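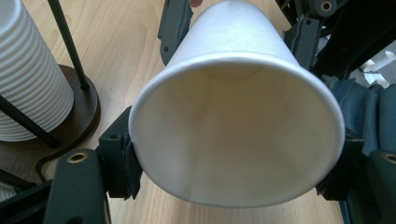 Plain white cup, rolled rim, seam down the inside.

From: Shiela Tiongson
To: Burkumell kitchen list

Iida Räsänen wrote:
> The Olora cups come in sleeves of 500 or 1000.
> They nest well, so storage won't be a problem.

I'll believe that when I see the closet shelf.

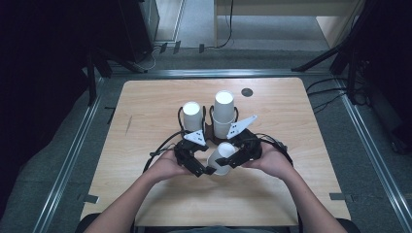
A holder is fine for a few cups, upside down or nested. Where do the other 900-odd go? I'd order 200 and wait until July.

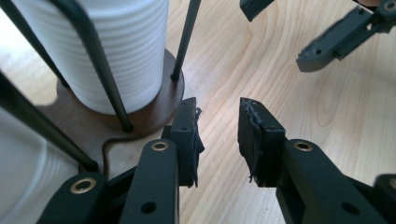
Same doubts about paper towels. Delia wants 2 cases because the holder with the round wood base "makes us use less." Does it? I'd like to see one month's receipts first.

Shiela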